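About Us | Weltby Product Injury Law

Hi, and thanks for clicking on the one page of a law firm's website that hardly anyone reads on purpose. I started Weltby Product Injury Law 11 years ago in a rented room above a shoe repair shop, with a secondhand desk and a phone that rang mostly for the previous tenant. We have our own floor now, on Abera Street, and the phone is for us.

We represent people who were hurt by things they bought. Space heaters, pressure cookers, ladders, power tools, e-bike batteries, bookcases that came down on somebody. I don't do divorces or wills, and I'll happily give you the name of somebody good if you call about one of those (people do, all the time, and I don't mind).

How I got into this

My first job out of law school was on the other side. I spent five years at a big defense firm, writing letters that told injured people they should have read the manual. Some of them should have! But I also got to read a lot of manuals in those years, and plenty of them had the important warning on page 40, in gray type, between the recycling notice and the customer service number for another continent. After a while I wanted to be the person asking about page 40. So I quit, took two months to repaint my kitchen, and opened the doors here.

That background still helps. I know how a claim file gets built on the company side, and I know what the first offer usually looks like and how early it tends to show up.

Who's here

We're a small place. There are three lawyers including me, plus two paralegals and an office manager who runs the calendar and, let's face it, the rest of us. When you hire us, a lawyer calls you back. You'll get a direct line, and you'll talk to the same people in month nine as you did in week one.

For the technical side we bring in outside engineers, mostly through Grasier, a testing lab across town. They take the thing apart, look at how it was put together, and write it up in language a jury can follow. I sit in when I can. I've learned more about thermostats than I ever planned to.

What happens when you call

First we talk, usually for half an hour or so, and that call is free. I'll ask what the product was, where you got it, what happened, and what your doctor says. Have your receipt handy if you've got it, but don't panic if you don't – a card statement or an order email often does the job.

Then comes my big plea: please keep the product. Don't fix it, don't clean it, don't mail it back to the company, even if they send you a very friendly prepaid label. Put it in a box with the packaging and the instructions and leave it alone. Take pictures of it, and of your injuries, and write down what you remember while it's fresh.

If I think there's a case, we'll go over a written fee agreement together. We work on contingency in injury cases, so our fee comes out of what we recover. Costs like lab testing are spelled out in the agreement too, and I'd like you to read that part twice and ask me questions. If I don't think there's a case, I'll tell you so on the phone and explain why. There are filing deadlines either way, so it's better to call early, even if you're still making up your mind.

Outside the office

Every May we do a free recall night at the Flomilgate library. Bring in the model numbers off your crib, your heater, your blender, whatever you're wondering about, and we'll look them up with you. There's coffee and a table of crayons for the kids. It's easily my favorite evening of the year, and you don't have to be a client or ever plan on being one.

We're open weekdays, with evening calls by appointment. Parking is behind the building, and the elevator is slow but it does come.

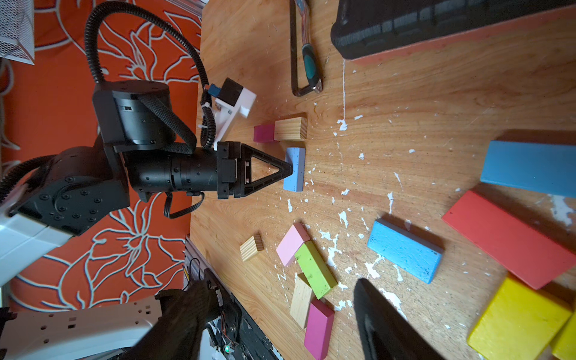

Donna wrote to us after her pressure cooker case that she had nearly sent the cooker back with the prepaid label, and that keeping it in the garage in its box was the best advice she got from anybody that whole year.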